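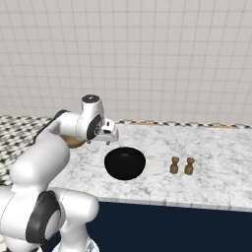

Rental housing in this city is inspected on the day a tenant leaves and, in most cases, not again until the next tenant leaves. The years between are treated as private time, during which the condition of the home is a matter between the occupant and a telephone number. The inspection itself favors what can be seen from a doorway. A white marble countertop will be noted, photographed and listed among the features of the unit, and so will a patterned floor. The valve under the sink will not be listed, nor will the age of the water heater or the date on which anyone last opened the panel behind the bath. It is the position of this column that the order of priority should be reversed, and that the city should require every landlord of more than three units to keep a repair record which tenants may read before they sign.

The proposal is modest in its demands. A repair record is a list of dates, complaints, visits and outcomes. Most management firms already keep one for their own purposes, and the larger ones keep it in software that can print it in a minute. What is missing is any obligation to show it. A person buying a used car may ask for its service history and will think twice if the seller declines. A person committing a third of her income to an apartment is shown the kitchen.

The case of the Brekover building illustrates the difficulty. Tenants on its upper floors reported low water pressure through most of one winter. Each was told, correctly, that the matter had been logged. Each believed the fault to be confined to her own apartment, and several paid for new shower fittings that could have made no difference. When Maricel Yap, who had lived there for 16 years, went door to door on a Thursday evening with a notebook, she collected 22 separate complaints about a single pump. The management firm, Dizon, had every one of them on file. The pump was replaced in December.

Dizon did not behave unlawfully, and it is fair to say that its staff were courteous throughout. The firm answered the calls it received. It had no duty to tell one household what another had said, and in the absence of a duty it did what most offices do, which was to handle each call as it came. A readable record would have placed the pattern in front of the tenants and, one suspects, in front of the firm as well.

Owners raise three objections, and they deserve a reply. The first is privacy. No tenant wishes her neighbors to know that she has blocked the drain again, and the record need not tell them. Entries can be listed by floor and by system – water, heat, electrical, structure – without any name attached.

The second objection is cost. Here the small landlord has a stronger argument than the large one, and the threshold suggested above is intended to meet it. An owner who lets out the apartment above her own shop should not be required to run a filing department. For everyone else, the expense is that of writing down what was done, and an owner who finds this burdensome may wish to consider how the work is being supervised at present.

The third objection is that a long record will make a well-kept building look like a bad one. This is a serious point. A landlord who attends to every dripping faucet will produce more pages than one who ignores them all. Yet readers are capable of telling the difference between a complaint closed in two days and a complaint left open through the spring, provided both dates are printed. 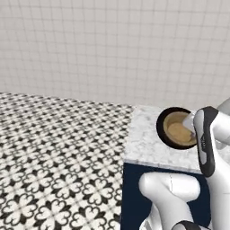
White wall tile and a black-and-white patterned floor.

Much has been said in recent months about the renovation of older apartments, and the Naltemine towers are often cited as a success. The new surfaces there are handsome, and residents are entitled to enjoy them. Good tile is not a frivolous thing in a room that must be cleaned every day. The concern is that surfaces have become the currency in which improvement is measured. Rents at Naltemine rose when the kitchens were finished. The risers inside the walls date from the original construction, and the prospective tenant has no means of learning whether they have failed before.

The draft ordinance now before the housing board would allow owners 30 days to produce a record on request. That is too long. Apartments in this city are offered in the morning and taken by the afternoon, and a document that arrives a month later protects only the tenant who has already signed. The record should be available at the viewing, on paper or on a screen. The Dimov estate has done this of its own accord for several years, and its apartments do not stand vacant.

The board will hear comments from the public before it votes. Tenants who have kept their own notes are encouraged to bring them.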